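About Cabral

Cabral is a family company that repairs and resells used office computers. We began in Prusham with one room and 2 workbenches, and today we are 34 people.
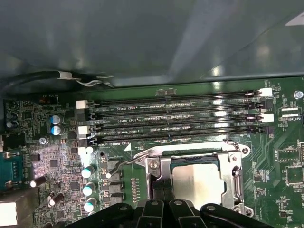
Flultton, 27 Oct 2025 — Since August we work from our new building near the train station. It has a front desk for walk-in customers and a small classroom, where we teach evening courses in basic repair. Last year 63 students finished the course, and several of them now work with us.

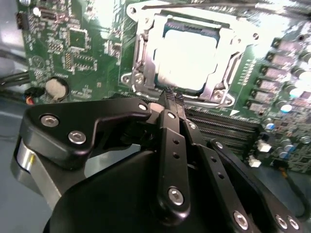
Our customers are mostly schools, libraries and small offices. For them we keep our own stock program, Hurosine, with more than 885 spare parts listed. If you look for an older part, please write to us first — we will check the shelf and answer the next working day.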